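Notebook, April 5, 2024: chunk blending on the two-arm cell, marker task 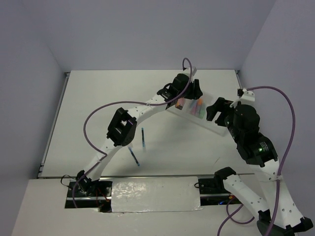 I promised Wendy I would write this up properly before I forget what I changed, so please forgive the length. The short version is that the pauses between action chunks are mostly a scheduling problem, and I have been blaming the policy for them since I started (sorry, policy).

Some background for Cor, who missed the first half of this. The policy hands us a chunk of joint targets for both arms, we play it out, and then we ask for the next one. In the old Pundance loop the request went out only after the last target had been sent, so both arms sat there holding position while the network did its thinking. It looked like hesitation, and I spent a good while staring at attention maps hoping they would tell me why it was so shy around the tray!

What I did today was move inference into its own thread and send the request while there are still 9 targets left in the current chunk. When the new chunk arrives we throw away the part that is already in the past and cross-fade the rest with whatever is left of the old one. The fade is linear in joint space for the arm joints. The grippers are left out of it completely, and I want that underlined: fading a gripper command gives you half-closed fingers for a few ticks, and a marker is a thin thing to be holding with half-closed fingers.

Then a silly bug, which ate most of my afternoon. The left and right arm drivers each stamped their own joint readings, and I was trimming the new chunk against the left clock for both. The right arm was 47 ms behind, so it kept getting a small backward nudge at every seam. I now stamp both in the Stolari bridge at the moment of reading, and the nudge is gone from the plots. I replayed 500 logged chunks offline through the new blender and the worst velocity step at a seam came from the left wrist, well inside the limit Wendy set in August.

Still open: what to do when a chunk comes in late. At the moment we hold the last target, and I would much prefer to slow down gently. Cor suggested stretching the time base over the final 2 targets, and I like that very much, though the logger will need to record the stretched time as well or the plots will lie to us.

Branch is blend-seams, config is in the usual folder. Wendy, please look at the trimming code first, I am least sure of the off-by-one there.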